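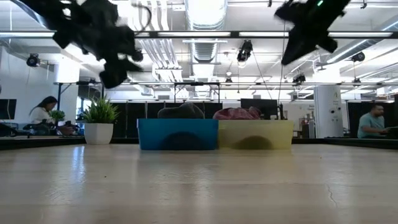 Blue bin left, yellow bin right, both arms parked high.

Sunday, bench log, two-arm sorter (Zilton build)

Started 2 pm. Goal for today was to get both arms picking fabric from the table and dropping it in the right bin without me touching the e-stop. Got partway.

Bins are now at the far side of the table, ends touching. Last time there was a hand's width between them and the left arm kept finding the gap. With them pushed together the divider is just the two rims, and I set the drop points well inside each one. Dark cloths go blue, reds and pinks go yellow. Itzel asked why not sort by size. Because color is the one thing the camera side does well right now.

Homing: left arm fine. Right arm came up a little off in the shoulder again, same direction as before. Re-ran the homing routine and it went away. I don't trust that. Want to pull the cover and look at the belt before we blame the software.

Park height raised on both arms. The old park pose was low enough that a heaped bin could touch a finger on the way across. New pose is saved as park_high in the Dretik config. Old one is still in there, please don't delete it until the calibration script has been changed over.

Glare on the tabletop is still a problem. The finish throws back the lights and the color picker reads the bright part as "no object," so anything lying in it gets skipped. Tried dropping the exposure. That fixed the glare and lost the dark gray cloth against the shadows, so I put it back where it was. A matte mat would probably do it. Itzel says there is a roll of gray felt in the Lozano cabinet, will check.

Gripper notes. Fingers are the printed wedge ones, version 2. Narrow tips are good for pinching a fold and bad for anything stiff. Opening is set by hand in the config for now. Grip current limit is 400 mA. Tried it lower and cloth slid out on the lift.

Moved on to hats around 5. Flat cloth is easy, you can grab it nearly anywhere. A hat has a soft part and a stiff part and the arm has no idea which it's over.
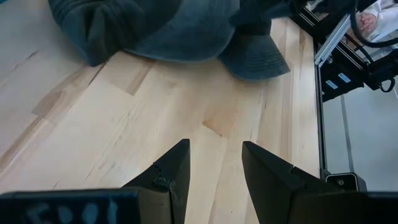 Wrist view, fingers open, dark blue-green hat fabric ahead.

Approach from the brim side is the hard one. Tips meet the stitched edge and push it along the wood before they get under it. Coming down on a crease in the soft part should work better, so I wrote a rough rule: look for the deepest shadow in the fabric and aim across it. It also likes the shadow under the brim, which is wrong. Needs a check that there is fabric on both sides of the dark line.

The wood grain gives false edges too. The orange-tan patch in the middle of the table was picked as an object twice. Masked it by hand for now. Another vote for the felt.

Wrist camera focus is okay at this distance. The fingers take up a fair bit of the bottom of the picture but the gap between the tips stays clear, and that's the part I need. Don't move the camera mount. I have the offset written on the Buren sheet and I'd like it to stay true for a while.

To do:
Right shoulder belt, cover off, check tension
Felt on the table, then redo the color thresholds
Two-sided check for the crease rule
Shorten the cable loop on the left arm or clip it to the forearm
Change the calibration script to park_high

Itzel has the bench next. Arms are parked, power to the motors is off at the strip, config is saved. If the right arm homes crooked again, write down the angle before you re-run it.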